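Ticket: Heating dead upstairs, boiler says it's fine
Site: Lirnwood, main building
Kit: Altero boiler, Garkeo thermostats, Dogar pump
Opened by: Reiko Katayama
Assigned: Yuto Mizuno
Priority: was Normal, now High
Status: Closed, one item carried over

Reiko Katayama, Tuesday 08:10
Upstairs radiators stone cold. All of them. Downstairs lovely, almost too warm. Thermostat on the landing is asking for heat, little flame symbol on. Boiler is running, no fault code. Was OK when I left last night, I think, had my coat on so can't swear to it. Can someone look before the afternoon group comes in.

Yuto Mizuno, 08:25
Picking this up. Few quick ones. Is the landing thermostat showing a battery symbol? Has anyone bled anything? Anyone turned a valve?

Reiko Katayama, 08:31
No battery symbol. Not bled anything. Valves I have no idea, they all look turned to me.

Yuto Mizuno, 09:40
On site.
Pressure gauge on boiler 1.4, fine.
Flow pipe hot, return from downstairs hot, return from upstairs cold.
Upstairs zone valve: lever floppy when it's meant to be shut, so either it's open or the spring has gone.
Turned landing thermostat down, waited, turned it back up. Heard the relay click. Valve motor no noise.
Hub log says it sent the call for heat 114 times since midnight. That's silly, should be a handful. So it's asking, not getting an answer, asking again.

Yuto Mizuno, 10:15
Put valve on manual. Upstairs flow pipe warm within a couple of minutes, then hot. So water's getting through, pump is OK, not an airlock. It's the valve head or the wiring to it.
Leaving on manual for now. Upstairs will heat whenever downstairs does. Don't touch the landing thermostat, it won't do anything.

Reiko Katayama, 10:50
Front room radiator upstairs warm now, thank you. Back room ones warm at the top and cold at the bottom?? Also a gurgling noise.

Yuto Mizuno, 11:05
Cold at the bottom is sludge usually. Air is the other way round, cold at top. Gurgling is air though. So probably a bit of both, great. Will do the back room once I've got the valve sorted.

Reiko Katayama, 11:20
Two attached, both have the white cabinet in. 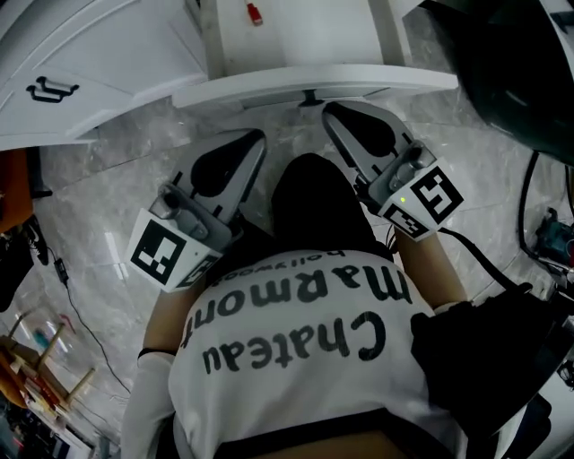
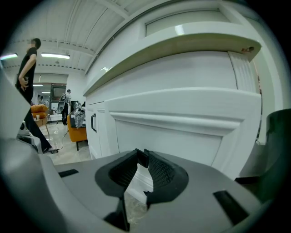

Yuto Mizuno, 11:45
Tested the cable at the valve end. Live is there on call for heat, steady. Not wiring then. Valve head it is.
No spare in the van. Checked with Minoru Nagano at the store, he has 3 on the shelf but two are the old fitting with the different base plate. So one. He's putting my name on it.

Minoru Nagano, 11:58
Confirmed, one head, right fitting, on the counter. Old ones will NOT fit the plate you have, please don't take one "just in case" like last winter, I had to log it back in twice.

Yuto Mizuno, 12:05
That wasn't me.

Yuto Mizuno, 13:30
Back with new head. Boiler off at the spur, waited for it to go quiet. Old head off, two screws, one chewed so had to use the grips on it. Spindle underneath turns by hand, bit stiff, worked it back and forth till it freed up. No weeping round the gland.
New head on. Power back on.
Landing thermostat up: valve motor runs, lever goes slack, boiler fires. Thermostat down: valve shuts, boiler stops after the overrun. Did that twice.
Old head opened up on the bench out of interest. Motor gears stripped. Plastic. No wonder.

Yuto Mizuno, 14:10
Back room. Bled both radiators, first one spat for ages, second hardly anything. Pressure dropped to 0.9 afterwards so topped up to 1.3. Gurgling gone.
Bottoms still coolish. Closed down the other radiators upstairs to force the flow through these two and ran it flat out. The one by the door came up nicely. The other one is better but not right, bottom middle has a cold patch as wide as my hand.
That wants taking off and flushing outside with a hose. Not doing it today, not with people in.

Katsuhiko Nishimura, 14:35
Saw the hub log. 114 calls for heat isn't normal even with a dead valve. Retry on those Garkeo hubs should back off after a bit. Can you check what the retry is set to? Had the same at another site and someone had put it on the installer test setting and left it.

Yuto Mizuno, 14:50
Yep. On test. Retries for ever. Set back to standard. No idea who or when, log doesn't go back that far.
Also flow temp on the boiler was set at 80, seems high for this building. Reiko is that how you had it?

Reiko Katayama, 14:58
I haven't touched it. Would explain downstairs though, we've had the windows open.

Katsuhiko Nishimura, 15:05
Bring it down to 65 and see if anyone complains. If the far rooms struggle go up a bit at a time, and write it down on the card by the boiler pleae, there's a card, nobody uses it.

Yuto Mizuno, 15:20
Set to 65. Written on card. Last entry on the card is from whoever fitted the pump.

Yae Maruyama, 16:40
Took the afternoon group upstairs. Warm enough, no noise. Back room slightly cooler than the front but nobody moaned. Small thing, there's a drip mark on the skirting under the radiator by the door, old or new?

Yuto Mizuno, 16:55
Was me, bleeding it. Wiped it but can you have a feel first thing tomorow. If it's damp again shout and I'll come and nip up the bleed valve.

Yae Maruyama, next day 08:20
Dry.

Yuto Mizuno, 08:45
Good. Pressure this morning? Gauge is on the front, bottom left, needle should be between 1 and 1.5.

Reiko Katayama, 09:02
1.3ish. Landing thermostat came on at 7 by itself and the upstairs was warm when I got in.

Yuto Mizuno, 09:10
Closing.

Cause: stripped gears in upstairs zone valve head.
Fix: head replaced, spindle freed.
Also: hub retry changed from test to standard, flow temp 80 to 65, two radiators bled, system topped up.
Parts: one valve head from store.
Carried over: back room radiator, take off and flush. Needs two people and an old towel. November if we can get a free morning, Reiko to say which.
Minoru, can you order a couple more heads with the new fitting. And bin the old ones or put them somewhere I can't see them.

Minoru Nagano, 09:31
Ordered. Old ones stay, there's still a site on them.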